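ブランドステッド社 開発拠点訪問記:多指ハンドの制御・計画ソフトウェア

2018年5月22日(火) 文:フセイニ・ウンベイ
シェア 306 コメント 4

Brundstead社の開発拠点を訪問した。目的は多指ハンド付きアームのソフトウェア構成を見ることで、機構や電装の説明は最小限にしてもらった。対応は制御担当のNelu Sandu氏、認識担当のMagdolna Veres氏、ツール類を見ているTeodor Pană氏。午前に会議室で構成図の説明を受け、昼食を挟んで午後は実機横の端末で動作とログを見た。以下は当日のメモを整理したもので、未公開のインターフェース名は先方の要望により伏せてある。

全体は三層に分かれている。下から順に、関節と指の制御を受け持つ実時間層、軌道と把持を決める計画層、作業手順を進める実行層である。層間の通信には社内ミドルウェアのNanentを使う。Nanentは購読型のメッセージ通信で、型定義からC++とPythonのコードを生成する点は類似のものと変わらない。特徴は、すべてのメッセージに取得時刻と送信時刻を別々に持たせ、どちらかが欠けたものは受信側で破棄することだった。Sandu氏によれば、初期の版では時刻が一つしかなく、カメラ画像の時刻が露光時なのか転送完了時なのかノードごとに解釈が違っていた。手先が動いている最中の画像を使うと、この差がそのまま位置誤差になる。型を変えたときは既存ノードの修正に相当な工数がかかったそうだが、現在この部分で議論になることはないという。

実時間層の制御周期は400 Hzである。アーム側のドライバはさらに速い周期で電流制御を回しているが、Brundstead社が自前で書いているのはその上の位置・力の混合制御からになる。指は各関節に目標位置と力の上限を与え、接触を検出した指から順に力制御へ切り替える。切り替えの判定には電流の偏差と、指令に対する位置の遅れを併用する。電流だけで判定すると、指を素早く閉じたときの加速分を接触と取り違える。逆に位置の遅れだけを見ると、柔らかい対象で検出が遅れる。両方を見たうえで速度に応じて閾値を動かすという、地味だが妥当な構成である。

閾値の調整は手作業で行っている。自動調整の予定を尋ねたところ、Sandu氏の答えは「計画はあるが優先度は低い」だった。対象物の種類が増えるたびに表の行が増えており、私には早めに着手したほうがよい箇所に見えた。表はリポジトリで管理され、変更にはレビューが必要になっている。過去の変更理由を追えるかどうか試しに一行選んで履歴を開いてもらうと、コメントには「再調整」とだけ書かれていた。

指ごとに状態機械を持たせている点についても質問した。ハンド全体で一つの状態機械にすると遷移の組み合わせが増えて扱えなくなるので、指単位の機械とそれらを束ねる上位の機械に分けてある。上位の機械は「接近」「接触」「保持」「解放」の状態を持ち、必要な指の組が接触状態に入った時点で保持に進む。必要な指の組は把持計画の側から渡される。親指とあと一本が触れていればよい場合と、全指の接触を待つ場合があり、この指定を誤ると、触れない指を待ち続けて時間切れになる。時間切れの処理は実行層に任せ、実時間層では現在の力を維持するだけである。

計画層にはRajputと呼ばれる計画器がある。アームの軌道生成と把持候補の評価を一つのプロセスにまとめたもので、以前は別々だったという。分かれていた頃は、把持側が高得点を付けた候補にアームが到達できず、候補の再要求が繰り返された。現在のRajputは、把持候補を生成した段階で簡易な到達判定をかけ、残ったものについてだけ軌道を解く。軌道の探索は4スレッドで並列に走り、最初に見つかった解を一定時間だけ平滑化して返す。最適性は追わない。手先カメラの画角を保ちたい区間では姿勢に制約が付くため、解が見つからないこともある。その場合は制約を一段緩めて解き直し、緩めたことをメッセージに記録する。

この記録が後で効いてくる、というのがPană氏の説明だった。認識の精度が落ちた試行を調べると、その手前で姿勢制約が緩められている例が多い。認識側のログだけを眺めていても原因には届かない。

衝突判定に使うハンドのモデルは二種類ある。軌道生成では指を凸形状の組で近似した粗いモデルを使い、把持の最終段だけ細かいモデルに切り替える。粗いモデルは実物より大きめに作ってあるので、対象が壁や隣の物に近いと候補が全滅しやすい。この余裕量は固定値だった。対象の近傍だけ余裕を減らす仕組みは実験用のブランチにあり、本流には入っていない。Fitzgerald Schumacher氏が昨年の9月に書いたもので、同氏が別の案件に移ったあと止まっているとのことである。差分を見せてもらったところ、距離場の更新を計画中に行うつくりで、排他制御に粗があった。このままの統合は難しいと思う。

認識はVeres氏の担当である。固定カメラで対象の大まかな位置姿勢を求め、接近後に手首付近の小型カメラで補正する。補正には対象の輪郭を用い、形状モデルを投影した線と画像のエッジとの距離を最小化する。古典的な手法だが、計算時間が読めることを重視したという。学習ベースの検出器は固定カメラ側の初期推定にのみ使われている。

苦労しているのは光沢のある面と、自分の手による遮蔽の二つだと聞いた。遮蔽については、関節角からハンドの投影領域を計算し、その内側の画素を評価から外している。理屈は単純だが、運用では外装の輪郭が関節角だけで決まらないという問題が出る。マスクは剛体の形状から作るため、表面が柔らかい部分では実際の輪郭とずれる。対策としてマスクを膨張させると、今度は使えるエッジが減る。Veres氏は指先側と手の甲側で膨張量を分けており、指先側を小さく、甲側を大きく取っていた。値は画像を見ながら決めたものである。

午後に見た実機では、補正処理の画面に投影線とマスクが重ねて表示されていた。対象が手のすぐ横に来る姿勢ではピントが合わず、エッジの幅が広がる。このとき評価関数の谷が浅くなるため、補正量に上限をかけ、上限に達したら補正そのものを捨てて固定カメラの推定に戻す。捨てるかどうかの判定は一回の画像で行わず、連続した複数回の結果を見ている。

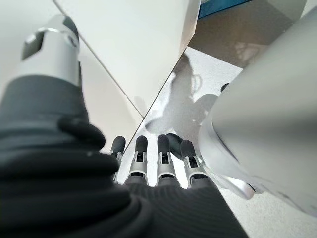
光沢面への対処はもう少し込み入っている。反射面に写り込んだ輪郭は本物のエッジと同じ強さで出るので、勾配の大きさでは区別できない。Veres氏の実装では、手先をわずかに動かした前後の画像で各エッジの移動量を比べ、対象が剛体として動いた場合の予測と合わないものを除く。写り込みは対象表面の模様と異なる動き方をするため、多くはこれで落ちる。問題は、反射面が平らでカメラの動きが小さい場合に差が出にくいことだった。動かす量を増やせば判別は楽になるが、手先周辺の余裕が足りない。先の衝突モデルの余裕量の話とここでつながる。計画側の余裕が減れば認識側の動きを大きくでき、結果として認識の誤差が減れば計画側の余裕も減らせる。担当者が分かれているためか、この依存関係は文書に書かれていなかった。指摘したところ、Pană氏が課題管理に一件登録していた。

ログの閲覧には社内ツールのPomisを使う。今回もっとも時間を割いたのがこれである。Nanentの全メッセージを時系列で保存し、任意の時刻に戻って各ノードの入力を再現できる。再生時には一部のノードだけを新しい版に差し替えられるので、認識の変更を過去の試行にまとめて適用し、補正結果がどう変わるかを比較できる。ただし再生で確かめられるのは記録された動作に沿った範囲に限られる。新しい認識結果が別の動作を引き起こす場合、その先の画像は存在しない。Pomisは計画結果が記録から外れた時点を検出して、以降の区間を灰色で表示する。評価の集計からも外れる。妥当な設計と感じた。

保存されている試行のうち、把持の評価用として整理済みのものは1,861件あった。そのうち失敗と分類されたものが306件である。分類は手作業で、理由の欄は選択式になっている。選択肢は「接触検出」「計画失敗」「位置誤差」「滑り」「その他」だが、「位置誤差」に含まれるものが広すぎるとPană氏も認めていた。固定カメラの推定が悪かったのか、手先の補正が悪かったのか、補正が破棄されたのかは、この欄では分からない。メッセージから自動で判別できるはずの項目なので、選択肢を増やすより集計側で分けるほうが早いだろう。なお、この件数は対象物も版も混ざったものなので、成功率として読むべき数字ではない。

Pomisの難点は起動の遅さである。索引をファイル末尾に書く形式のため、途中で落ちた記録は開くたびに全体を走査し直す。修復コマンドは用意されているが、修復済みファイルの置き場所が決まっておらず、同じ記録の複製が複数の場所に残っていた。検索は時刻とメッセージ名で行え、値による検索は数値型に限られる。姿勢制約を緩めた試行だけを抜き出したいという、前述のような用途では、現状は各自がPythonのスクリプトを書いている。そのスクリプトも共有場所にはなく、Sandu氏とPană氏の手元に似たものがそれぞれあった。

試験の体制についても確認した。単体試験はどの層にもあり、計画層にはさらに固定の場面集に対する回帰試験がある。夜間に実行し、計画時間の分布と失敗場面の一覧を前日と比較する。乱数の種は固定していない。固定すると種に対して過剰に調整されるからで、その代わり同じ場面を複数回解いて分布で見る。実時間層は周期超過の有無を監視し、超過があれば直前の一定区間を必ず保存する。保存処理が次の超過を招いた時期があったそうで、現在は別コアに割り当てた低優先度のスレッドが書き出している。

実機での試験は日中に人が付いて行う。実行層の手順はYAMLで書かれ、読み込み時に型検査が入る。検査を通っても、座標系の名前を取り違えた手順は動いてしまう。午後の見学中にも、中間姿勢の基準を台座座標で書くべきところが手先座標になっている例があり、Rajputが解なしを返して止まった。実行前に差分を表示する機能は検討中とのことだった。

質疑で残った項目を挙げておく。接触閾値の表を対象の剛性から補間できないか。衝突モデルの余裕量を認識の不確かさと連動させられないか。手先カメラの外部校正をどの頻度で行うか。三つ目については、現在は交換や取り外しのあとにだけ行い、定期的な実施はしていないという回答だった。校正結果の履歴もPomisには入っておらず、別のディレクトリに日付順で置かれている。再生時には最新の校正値が読まれるため、古い試行を再生すると当時と異なる値になる。この点は先方も把握していなかったので、修正されるまで過去データとの比較結果には注意が必要である。

Nanentの型定義の公開可否については、後日Sandu氏から回答をもらうことになっている。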